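Bramwell Community Workshop
January walk-through, comments by Declan Greenwood

Exits clear: Yes, and thank you all so much for moving those boxes!
Extinguisher: OK, gauge in the green.
First aid kit: Low on plasters (I'll bring a fresh box, we have plenty at home).
Heater: Kept 2 feet from the curtains, please, even on the cold mornings.
Loose cables: Mostly tidy, do keep coiling them up when you finish.
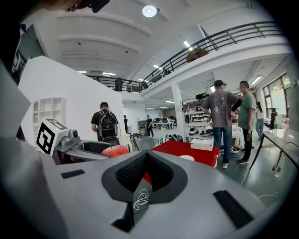
Item 5, thin white cable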